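4. What owners do while they wait

4.1 The long middle of a staged rollout

It is tempting to think of a system update as a single event, with a date on it, and a good deal of the earlier writing on the subject treats it that way. Anyone who has owned a carrier-branded phone will know how far that is from daily life. The maker finishes its build, the network takes the build away for its own tests, and then the thing is let out in stages, a small share of handsets at a time, so that two people with the same model on the same network may sit several weeks apart. We have come to call this stretch the long middle, and it is where most of our respondents spent most of their patience.

Our diary study followed 188 owners of three handset lines: the Desunero, which is sold both unlocked and through carriers, and the Prevard and Kerkard, which in our sample were carrier versions only. Between them they wrote 2751 entries, of which 1736 mentioned updates in one way or another (the rest were mostly about batteries, and we were very glad to have them, though they belong to a different paper). We asked for nothing elaborate. A line or two in the evening was plenty, and many people gave us exactly that, while a few kindly sent us whole pages.

The first thing that struck us on reading the entries was how much checking went on. Owners opened the settings menu, pressed the button, were told that their software was up to date, and came back the next morning to press it again. Carrier owners did this a great deal more than unlocked owners, even in weeks when no stage of the rollout was due. When a build did arrive, the usual habit was to put it off until bedtime and let it install at the bedside or on the kitchen worktop, with the phone on mains power (Figure 3). Only a handful were content to start it in the middle of the day.
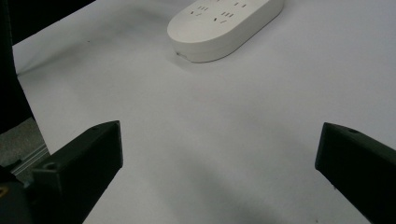 Figure 3. Multi-standard power strip on a white tabletop.

Unlocked owners, one Desunero diarist wrote, have no idea how lucky they are, and she would happily have given up the network's own apps, every last one of them, to get her security patch in the same month as everybody else. Hers was a common complaint, if rather better put than most. A second group took a gentler line and said they would wait as long as need be, provided somebody told them how long that was likely to be. We find this second view the more useful of the two for design, as it asks for a kind of information that the carriers already hold.

4.2 Where people looked for news

Of the 188 owners, 106 told us they had searched the web at least once for the state of their own update. What they found was mostly forum threads in which other owners reported their region and build number, and these were read with real affection, even where they ran to dozens of pages and contradicted themselves cheerfully along the way. Carrier support pages were visited less often and trusted less. Several Kerkard owners noted that the page for their model still said "coming soon" after the update had reached their own phones, and once that had happened they did not go back.

We had expected, following the account of attention and delay set out in the Lukoševičius model, that interest would fade steadily as the weeks went by. Our diaries fit that picture for the Prevard, whose rollout was slow but even. They fit it poorly for the Kerkard, where the rollout was paused in July and then taken up again, and where mentions of the update rose sharply after the pause and stayed high until the final stage was released. We return to this difference in Section 5, where the two rollouts are set side by side week by week.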